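Print | E-mail
February 12, 2020
By Decha Inthanon

3. Household Handling of Avocados After Purchase
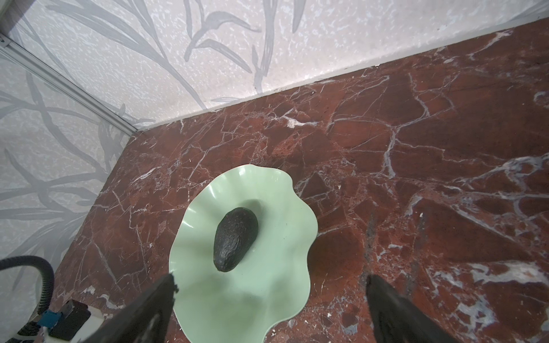

Figure 3. A single dark-skinned avocado on a ruffled plate.

3.1 Background

Most published work on avocado loss deals with the orchard, the packing house and the store. Much less has been written on what happens between the checkout and the meal. The Trelstead survey was set up to fill part of that gap. It asked 600 households to keep a diary of every avocado they bought during one month, March, and to write down where the fruit was kept, when it was cut and how much of it was thrown away. Of the 600 households that agreed to take part, 504 returned a diary that could be used. Together these diaries covered 1583 avocados.

Households were recruited through two grocery stores, Plullero and Nicholas. Both sell loose fruit and bagged fruit. Neither store changed its prices or its display during the diary month. Participants were not told which storage method we expected to do best, and the diary cover gave the subject only as "fresh fruit at home."

3.2 Judging ripeness

Participants were asked how they decided that a fruit was ready to cut. Pressing the fruit with a thumb or finger was the most common answer, followed by looking at the color of the skin. A smaller group went by the number of days since purchase. Several people wrote that they lifted the stem cap and looked at the color underneath, and a few objected to this in the comments, saying it let air in and caused a brown spot at the top.

Skin color is a useful guide for varieties that darken as they ripen, but it has limits. The color change can run ahead of the softening, so that a fruit is close to black while the flesh near the seed is still firm. Green-skinned varieties do not darken in the same way, and diary keepers who bought them by mistake tended to leave them too long. One wrote, "Waited for it to go dark. It never did." We coded this kind of entry as a variety error and kept it apart from ordinary spoilage.

Pressing has its own cost. Repeated pressing bruises the flesh, and the bruise does not show through a thick, pebbly skin. In homes with more than two adults, the diaries often recorded the same fruit being tested by different people over several days. Brown patches under the skin were reported more often in these homes. We did not ask where on the fruit people pressed, and this should be added to any later version of the diary.

3.3 Place of storage

Fruit was kept on the counter, in the refrigerator, in a paper bag or in some mix of the three. The mixed pattern, with the fruit left out until soft and then moved to the refrigerator, gave the lowest share of discarded fruit. Counter storage alone did worst, mainly in homes that bought by the bag, where all the fruit softened within a day or two of each other.

Bowls and plates were not recorded as a separate category. Looking back, they should have been. Written comments suggest that a fruit set out by itself on a plate was seen and eaten, while fruit at the bottom of a deep bowl was forgotten. The comments are too few to test this.

3.4 Cut fruit

Half-used avocados made up a large part of the waste by weight. Participants wrapped the cut side, rubbed it with lemon or lime juice, left the seed in place or did nothing. Entries for the seed method were no better than entries for no treatment. The Zurex food keeper, a lidded container already owned by 22 of the households, was entered under "other" and was not analyzed on its own.

3.5 Limits of the diary data

The diaries depend on what people chose to write. Entries were fuller in the first week than in the last. Households that failed to return a diary may also have wasted more fruit than those that did, and we have no means of checking. Weights of discarded flesh were estimated by the participants using the drawings on the inside cover, and no kitchen scale was supplied.

E-mail this section | Print this section
Shares: 22 | Comments: 0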